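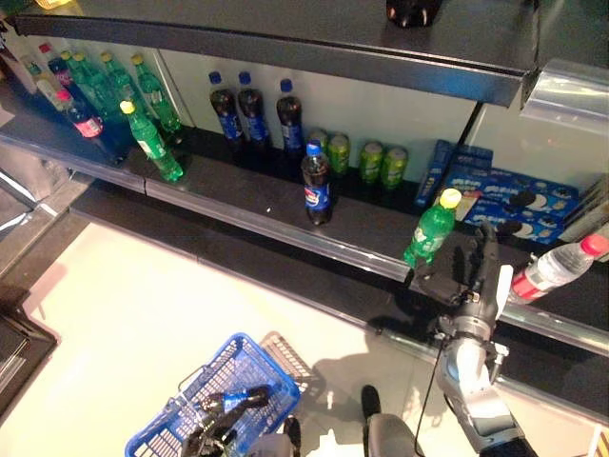 Jalledura Staff Newsletter – Store Systems Team

How many times does a machine need to be shown a bottle of pop?

The answer, if you ask the people working on the practice aisle, is 2000. That is the number of good runs Leltora wants from us before it will train the next version of the picking system, and at the time of writing we have handed over 1656. I have been asked to write something for the newsletter on how it is going. I should say at the start that I was against it at the planning meeting and have only moved a little.

A run goes like this. The robot stands at the shelf with a shopping basket and an operator works its arms from a desk across the room. The operator gets a short list, say one Pepsi and one Sprite, and has to get those items into the basket without knocking anything over. The robot's cameras and joints are recorded all the way through. Afterwards somebody watches it back and marks it keep or bin. The kept ones go to Leltora, and the idea is that the system learns from them how to do the same job with no operator at the desk.

Marleny Salazar runs the sessions and has done more of the driving than anyone. She tells me a beginner needs a couple of afternoons before their runs are worth keeping, and that the hard bit is the thumb. I had a go. I can confirm it is the thumb. Bottles are fairly kind to you because you can get the fingers right round them. Flat packets of biscuits are a misery, and my only attempt at an Oreo packet was binned before I had got out of the chair.

My first worry is variety. Our shelves hold colas, lemonade, water, cans and biscuits, and a real shop holds a great deal more than that. Jhair Grajales, who sets the shelves between runs, moves things about on purpose: bottles pulled forward, bottles pushed back, a bottle laid on its side now and again. He has a sheet of layouts and works down it. That is sensible, and it is better than what we did in March, when the layout hardly changed for a week and we learned very little from it. But they are still the same shelves under the same lights on the same shiny floor. When I asked what happens if you put the system in front of a shelf at the Tranenville shop, with its brown lino and its flickering tube, I got a shrug and "we'd have to collect some there too".

My second worry is what we call good. A run is kept if the right items end up in the basket and nothing falls. Fine. But two operators will do it quite differently. Marleny goes in slowly from the side and tips the bottle towards her before lifting. Others go straight at it from the front. Both get kept, and I have yet to hear a clear account of what the system makes of being shown two habits at once. Leltora says a mix is healthy. Perhaps it is. I would like to see that tested on our shelves and written down, with the failures left in.

Then there are the binned runs. At present they are kept on a drive and not used for anything. Huaranga, the other site in the trial, has started labelling its failures by type – slipped, missed, wrong item, knocked a neighbour – and I think we should copy them, even if it adds time to each review. If the finished system drops things, we will want to know whether our operators dropped them in the same way.

To be fair to the people doing it, the work is careful and the sessions are better run than I expected. The reset between runs used to drag and now it doesn't. The note-keeping is good. The last test of the trained version, done on an earlier batch, was 20 tries at a single bottle from the middle shelf. I have asked for the results to be shared with all staff and not just the headline figure. I am told they will be, once they have been checked.

We could do with more operators, mainly for left-handed layouts and for the late slot on Saturday. You don't need any experience and sessions last 2 hours. Speak to Marleny. If you think the whole thing is a waste of a perfectly good aisle, come anyway and have a turn at the biscuits.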